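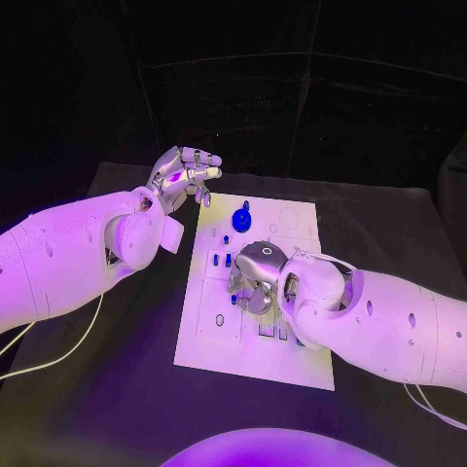

老梨树普查现在做到哪一步了?

东岸的村子全部走完,西岸还差最高处的两个,等雪化了上去;登记在册的老梨树共699棵。

以下是Jurnora河谷老梨树项目的中期进度报告,提交给Braron基金,请Montserrat Valcárcel女士审阅。上一份报告退回来时附了一句批注,说“文学性略强,数据偏后”。我们接受批评,所以这回把数据提到了第一行。往后的部分,请您多担待。

## 一、普查

按资助协议,我们要走完河谷里的14个村子,把树龄在六十年以上的梨树逐棵登记,每棵树记位置、胸径、健康状况、产权归属和当地叫法。前四项都有标准可循。第五项让我们吃了不少苦头。

先说树龄。六十年这条线是申请书里定的,当时觉得很稳妥,写的时候屋里暖气也开得很足。到了地里才知道,一棵梨树几岁,跟谁说话就是几岁。主人想卖地的时候,树是他父亲随手种的;主人想申请补贴的时候,树是拿破仑军队路过时就有的。我们原打算用生长锥取样,结果老树十有八九是空心的,锥子钻进去,带出来一撮木屑和几只很不高兴的蚂蚁。后来改成胸径、树皮、旧地籍图三样对照,三样里有两样说得通就算过关。方法说明见附件二,写得比这里庄重。

位置的问题小一些。河谷里手机信号时有时无,定位漂移的时候,会有一棵梨树登记在河中央。这类记录都已经重新核过,目前数据库里没有水生梨树。

产权归属出乎意料地费时间。照当地的老规矩,地可以卖,地上的树可以不卖。于是有的果园归甲,园里的一棵梨归乙,乙的祖母当年又把朝南那根大枝的收成许给了嫁出去的女儿。我们的表格里,“产权人”一栏本来只能填一个名字,现在加到了四个,还留了备注。有一棵树我们在备注里写了一整段,末尾注明“各方对以上表述均不满意”,请您把它看作一种共识。

### 叫法

各村对梨的叫法,是这半年里最有意思也最难收拾的一块。同一个品种,上游叫“冬修女”,过一座桥叫“硬脑袋”,再往下就叫“给猪的那种”。反过来也有:三个村子都说自家有“圣约翰梨”,摘下来摆在一起,一种圆的,一种长的,还有一种果农自己看了半天,说可能是榅桲。

到目前为止收集到的不同叫法有132个。请注意,叫法不等于品种。申请书里写的预期成果是“识别并保存本地品种”,我们怀疑最后真正的品种数会少得多。有些项目到了这一步会悄悄把两个概念并成一个,我们也短暂地考虑过,主要是在一个下雨的下午。最后还是分成两张表。

命名工作碰到的具体困难,列几条供参考:

- 有些名字不太雅。其中一个涉及前任神父,说的人年纪很大,说完还要求我们写下来。我们写了,公开版本里会用编号代替。
- 有些名字只有一个人记得。这种情况下我们会录音,再请他指认果实。果期不对的时候,他只能对着光秃秃的枝条指认,态度非常坚定。
- 有些名字是苗圃的商品名,几十年前印在标签上,传了两代人,传成了祖传品种。这类我们对着旧苗木目录一一排查,排查的结果通常不受欢迎。

## 二、采穗与嫁接

项目的第二部分是保存:从登记过的树上采接穗,嫁接到砧木上,在Huttunen苗圃建一个备份园。

采穗要在休眠期做,也就是去年冬天到今年1月。接穗剪下来以后裹湿报纸、套塑料袋、放冷藏。冷藏设备我们原计划租用,后来苗圃把自家的一台旧冰柜腾了出来,条件是继续给他们留一层放冻鱼。这个安排运转得还行。有一个周期里,贴着“硬脑袋,上游,三号树”的袋子被拿回家准备晚饭,当天晚上就送了回来,附了道歉和一条真的鱼。

砧木用的是实生梨苗。原先有人建议用榅桲砧,长得矮,好管理,结果也早。我们在苗圃试了一小批,老品种里有一部分跟榅桲不亲和,接口看着愈合得很漂亮,轻轻一掰就断,断面光滑得像用尺子量过。于是统一改回实生砧。树会长得高,结果会晚,以后采果的人要带梯子。那时候本项目应该已经结项,这一点我们先在心里向后来人道个歉。

嫁接方法以舌接为主,粗细对不上的用劈接。请来的师傅嫁接了一辈子,对我们的操作手册只发表过一次意见,他把手册垫在了磨刀石下面。他接的苗成活情况明显好过我们自己接的。我们试着把他的手法拆成步骤写进培训材料,他在旁边看着,说这么写也没错,就是看完了还是不会。培训材料的最后一版因此多了一句“请多练习”,少了很多图解。

嫁接苗的标签值得单独说两句。申请书里写的是铝牌,手写压印,据称能管三十年。铝牌本身没有问题,绑铝牌的铁丝也没有问题,问题在乌鸦。苗圃附近的乌鸦对发亮的东西有长期兴趣,头一个月就有一整行苗失去了身份。幸好种植图是同时画的,按图能补回来。现在的标签刷过一层灰漆,难看,但是还在。这项开支在预算表里列为“标签表面处理”,您看到的时候请不必疑惑。
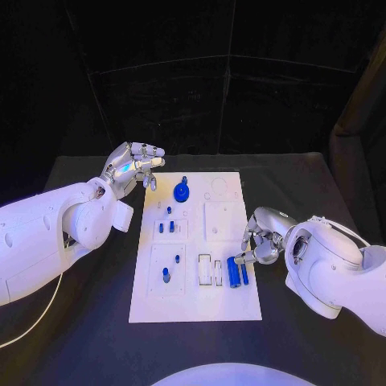

标签的编号规则也顺手改了。旧编号把村名、树号、年份和采穗人缩写全塞在一起,长度跟国际汇款账号差不多,在雨里念给别人听,听的人会记成另一棵树。新编号只留村名代码和流水号,其余信息去数据库里查。改编号花了一个星期,其间我们办公室里说过的话不宜写进报告。

病害方面,火疫病是最大的担心。西岸有一棵树枝梢发黑弯钩,看着很像,我们当天就报了植保部门,停了那一片的采穗,剪刀全部消毒。过了一阵子检测结果出来,是冻害。报告给得很客气,大意是感谢警惕。停下来的采穗后来补了一部分,没赶上的只能等下一个冬天。剪刀消毒的习惯留了下来,每剪一棵树都要擦一次,大家一边擦一边抱怨,擦得倒是很认真。

备份园的地块已经整好,围栏装了,灌溉管铺了一半。另一半没铺,是因为挖沟的时候挖出一段旧石墙,地方上的考古人员要来看。来看的人看了一个上午,认为这段墙“有一定年代”,建议我们绕开。我们绕开了,管线因此拐了一个很不自然的弯。考古人员走的时候带走了两袋梨。

## 三、数据库

登记数据统一放在Zarnora平台上。这是我们请人搭的一个小型数据库,界面朴素,能录入、能查询、能导出。上次报告里说它“即将上线”,现在可以说它上线了,并且在大部分工作日保持着这个状态。

老资料的录入是额外增加的工作。县里农业推广站撤并的时候,地下室留下一批果树卡片,我们把它们要了过来,一共3295张。卡片上记着半个多世纪前的品种、产量和收购价,字迹出自好几个人之手,其中有一位写得极其潦草,偏偏又是最勤快的。录入的同事给他起了个外号,叫“地震仪”。辨认不出的字一律标问号,不猜。有一张卡片除了日期几乎全是问号,我们仍然保留着,希望哪天有个亲戚能认出来。

卡片里最有价值的是收购价一栏。看得出来,有几种梨在某一年突然没有了价格,后面的卡片也就没有了。对照现在的普查结果,这几种里至少有一种还活着,长在一户人家的鸡舍后面,主人一直以为它不结果。它结的,鸡先吃了。

数据公开的范围需要请基金给一个明确意见。协议里写的是“数据向公众开放”。我们完全赞同,只是有几位树主听说以后表示,公众开放的意思就是每年秋天有外地人提着篮子来按图索骥。我们提出的折中办法是:品种资料、照片和历史卡片全部公开,树的坐标只公开到村一级,研究者可以申请精确位置。树主们对这个办法的反应是点头,点头在河谷里可以表示很多意思。

## 四、社区活动

协议里列了两场公开活动,已经办完一场,是秋天的品梨会,地点在镇上的老榨汁坊。来的人比椅子多。

活动原本设计得很有条理,每种梨配一张评分表,从甜度、酸度、质地、香气四方面打分。评分表发下去,回收的情况不理想,有相当一部分被用来包梨带走。收回来的那些,评分也不容易统计。有人给自家的梨全部打了满分,给邻居家的梨在“香气”一栏写了“他知道为什么”。有一位参加者给每种梨都打了中间分,旁边注明“都要煮了才好吃”。这个意见其实很有道理,河谷里的老梨大半是做菜、晒干和酿酒用的,生吃像在啃门框。下次活动会把炉子准备好。

品梨会的副产品是新线索。散场的时候,陆续有人过来说自家或者自家表亲地里还有一棵,我们因此多登记了一些先前漏掉的树。也有人带来了一棵梨的故事,故事很完整,有战争,有私奔,有一桩官司,树本身在修公路的时候砍了。故事收进了口述部分。

第二场是冬末的嫁接工作坊,原定上个月办,因为场地的屋顶漏水推迟了。推迟之后报名的人反而多了,我们对此没有解释。新时间定在砧木萌动之前,再晚就只能教理论。

镇上的学校也来联系过,想让高年级学生认领几棵老树,每个季节去画一次、写一次。这件事不在协议里,不花项目的钱,我们就答应了。第一批作业已经交来,有一篇把老梨树比作祖父,理由是“都不太动,都很硬,都有人定期来量”。我们把它贴在了办公室墙上。

## 五、经费

财务明细见附件四,由会计做的,请以附件为准。正文只说几处跟预算有出入的地方。

差旅超支。河谷的两岸在地图上隔得很近,中间那座桥在维修,绕行要翻一个山口。申请书里的里程是在地图上量的,量的人是我,用的是直尺。

检测费结余较多。原计划给可疑的同名异物样本做DNA检测,实验室排期往后推了,样本送过去了,账单还没来。这笔钱已经锁定用途,请不要因为它在账面上显得很闲就把它收回去。

设备费基本持平。梯子买了一架好的,之前那架借来的梯子有一级是装饰性的。嫁接刀添了几把。冷藏设备租金没有发生,节省的部分申请转到差旅,用来填山口那个坑。调剂申请附在后面,一页纸,没有文学性。

人员费用照预算执行。嫁接师傅拒绝按小时填工时单,他说嫁接按棵算,等树发芽的日子不该收钱。财务规定必须有工时。最后的办法是我们按棵数倒推成小时,他签字,签的时候摇了头。这一处如果审计有疑问,我们愿意当面说明。

## 六、跟原计划的偏差

一并列在这里,省得您从前文里找:

| 事项 | 原计划 | 现状 |
|---|---|---|
| 西岸高处两村普查 | 入冬前完成 | 等路通 |
| 备份园灌溉 | 全部铺设 | 铺了一半,另一半绕石墙 |
| 砧木 | 部分用榅桲 | 全部实生 |
| DNA检测 | 本期出结果 | 样本已送,等排期 |
| 嫁接工作坊 | 上月举办 | 推迟,场地修屋顶 |
| 旧卡片录入 | 无此项 | 新增,进行中 |
| 坐标公开 | 全部公开 | 请基金定夺 |

其中西岸那两个村子,我们原以为入冬前能赶上。上去的那天到了半山腰,路被一群羊占住,牧羊人不着急,羊也不着急,等路让出来,天已经不适合辨认树皮了。第二次上去下了雪。第三次还没有去。

还有一处偏差不太好列进表格。申请书里有一句,说项目将“重新唤起居民对老梨树的情感”。这句话是我写的,现在读来有点脸红。走了这么多村子,我们没有发现谁的情感需要唤起。树主们对自家的梨看法都很强烈,有的强烈地喜欢,有的强烈地想砍掉好停车,只是以前没有人上门来问。建议在下一版成果框架里把这一条改成可以核对的内容,比方说有多少户同意在树下挂牌、同意我们每年来剪一次枝。同意书正在收,进度比情感好量一些。

## 七、下一阶段

开春以后的事情按季节排,季节不等人,也不看甘特图。

砧木萌动前办完工作坊,接完冰柜里剩下的接穗。冰柜随后完整地归还给鱼。

花期要补拍各品种的花。梨花看着都差不多,区别在花药颜色、花瓣形状和开放的先后,得一棵一棵蹲守。花期很短,遇上刮风更短,那几天请不要安排视频会议。

雪化以后去西岸高处。当地人说那里有一棵梨,粗到两个人抱不过来。说这话的人前面还说过榅桲那件事,所以我们带上卷尺。

夏天检查成活,补接,给备份园除草。除草在预算里没有单独列项,我们会自己想办法,大概率就是自己去拔。

秋天再办一次小规模的果实鉴定,请外地的果树学者来对一对,把那132个叫法往下压一压。压到多少,现在不敢许诺。

## 八、需要基金答复的事

1. 坐标公开到村一级是否可以接受。树主们在等,同意书也在等。
2. 冷藏租金转差旅的调剂申请。
3. 旧卡片录入是否可以计入成果。它占了不少时间,我们很想让它有个名分。
4. 结项时间能否顺延到第二个秋天之后。今年接的苗,今年只能证明自己还活着。

Valcárcel女士上次提到想来河谷看看。花期最好看,也最忙,来了可能会被分到一个本子和一棵树。果期安稳一些,榨汁坊的炉子到那时应该能用。山口那条路请避开早上,羊一般是那个时候过。

附件:普查登记表、树龄判定方法说明、叫法对照表(公开版)、财务明细、调剂申请。叫法对照表的完整版不随邮件发送,需要的话可以当面念给您听。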